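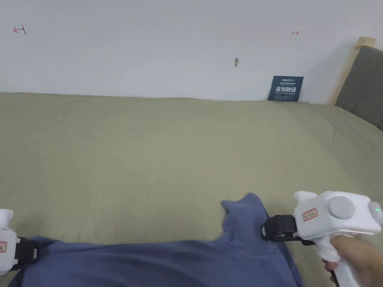 A student in last year's section objected that folding laundry had been solved by mothers everywhere and asked whether we could please move on to drones. The objection was noted. We are still on laundry.

Home | Syllabus | Week 6 | Week 7 | Readings | Lab hours | Print

WEEK 7: LEARNING TO HANDLE CLOTH FROM HAND-HELD DEMONSTRATIONS
Brirwood Robotics, second-year course

Read sections 1 and 2 before Tuesday. Section 3 you can read on the way in, as you were going to anyway.

1. The trouble with cloth

A mug has a position and an orientation. Write down six numbers and you have said most of what a robot needs to hear. A shirt has no such manners. Pick it up, put it down in the same place, and you own a different shape. Any method that starts with "first, estimate the full state of the garment" should be read with one hand on your wallet.

The approach this week skips the full state. We record what a person sees and does, and train a policy that goes from camera images straight to gripper motion. The policy never has to know that the thing is a shirt. It has to know where to close its fingers next.

2. Collecting without a robot

Steering two robot arms by remote control is slow, and the people who are good at it get tired and go home. With the Skondenport setup, the person carries the grippers. One in each hand, a camera looking out from each gripper, and another at the head. The arms come in later, when there is a policy to run on them.

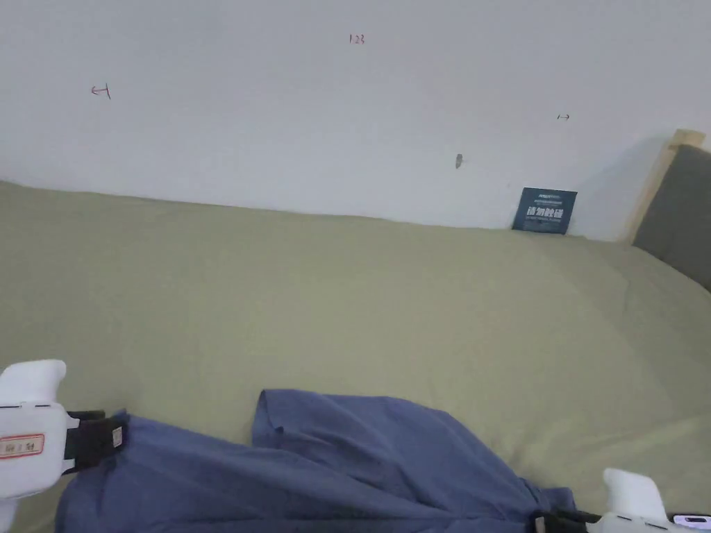 Fig. 2. Two-handed hold, head view. The fabric between the grips is what the policy has to learn to manage.

Things to get straight before the quiz:

Grip points. With two grips on a garment, the cloth between them is partly under control and the rest does as it likes. The policy predicts a motion for each gripper plus an open/close value. It predicts nothing for the cloth. Students keep writing a cloth term into the action vector. Please stop.

Relative motion. Actions are stored relative to the current gripper pose. If they were stored relative to the room, you would have trained a very expensive description of one room.

Timing. The camera streams and the pose track each have their own delay. Line them up before training. If you skip this, the policy learns to close its fingers slightly after the cloth has left, a skill most of us have already.

3. What each camera knows

The head view takes in the layout: where the garment lies on the bed and where both hands are. It is also fond of being blocked by the hands. The gripper view is close to the contact and sees the fingers on the fabric, along with a good deal of the room that you did not ask for.

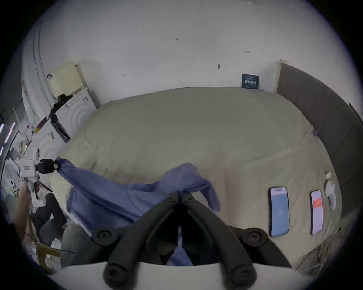 Fig. 3. Gripper view during a lift, fingers closed on the cloth.

Background is a real problem here. In the gripper view it swings about with every turn of the wrist, and a small dataset will happily let the network use the furniture as a map. The Vigfúsdóttir split was made for this: all recordings from one room go into training or all go into test, never a bit of each. Scores drop when you use it. That is how you know it was needed.

The result we will discuss used 800 demonstrations and 34 test trials in held-out rooms. Success means garment flat, both sleeves out.

Head view only: 5 successes
Gripper views only: 15 successes
All views together: 5 failures

Note that the last line counts the other way. The authors of the report changed over halfway down the table, and I have kept it to see who is awake.
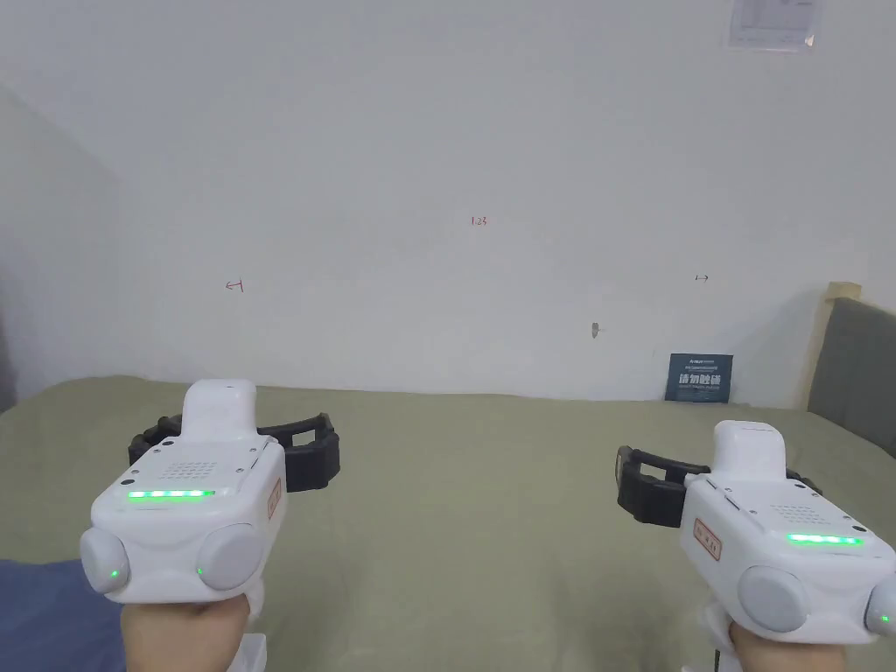
Fig. 4. Head view with both grippers forward.

For lab: take one recording, mark every moment a gripper closes or opens, and compare your marks with your partner's. Where you disagree, write down why. "My partner is wrong" is accepted once.

Contact the course office | © Brirwood Robotics | Back to top

Comments

Does the wall writing matter if it shows up in every head view? Seems like a free landmark for the network.

Reply: Yes, and that is question 3 of the lab. Thank you for publishing it.

We tried the room split at Tindstead in March and our numbers fell through the floor. Is there a version that hurts less?

The link to the Week 6 notes goes to Week 5.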